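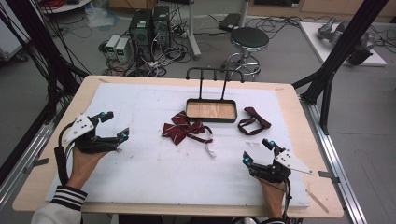 Ullska stops use of hand-held grippers after cable fault, recall of 700 units begins

Ullska informs its customers that the hand-held gripper model Wullari must not be used until the cable has been checked. In three cases the cable was damaged at the place where it leaves the handle, and the gripper closed without a command from the operator. One operator had a bruised finger. There were no other injuries.

The fault was found in January at the Durkell workshop, where operators use the grippers in pairs to record how small textile goods are handled, such as bow ties and straps. "The fingers closed while my colleague was only moving her hand to the other side of the table," says Rosemarie Engelhardt, shift leader at Durkell. "We put both grippers down and called Ullska the same hour."

The tests made by Ullska show that the cable bends too strongly when the wrist is turned inward many times. After some weeks the shielding can break, and the signal to the fingers is then disturbed. The bend protection was supplied by Lammers, but the mistake was in our own drawing and Lammers has delivered correctly.

"We should have tested this movement longer before we sold the product," says Knut Rathjen, head of product safety at Ullska. "I apologize to the operators who trusted our equipment."

The recall concerns 700 units. Customers are asked to disconnect the cable at the computer side first - not at the gripper - and to send the complete unit back. The new cable has a longer bend protection, and the software now opens the fingers when the signal is lost. Repair and shipping are free of charge. Recordings made before the fault appeared can be used as normal.

Contact for press and customers: Sieglinde Diekmann, Ullska

Last updated: 1/9/21

Recent items
Wullari software: notes for the new version
Ullska and Durkell extend their agreement
How to store gripper cables correctly

Comments

Joscha Böttcher: Does this also concern the older units with the short cable? We have two of them in daily use.

Wálter Grajales: Ours made a small jump last month and we thought it was the software. Sending it back now.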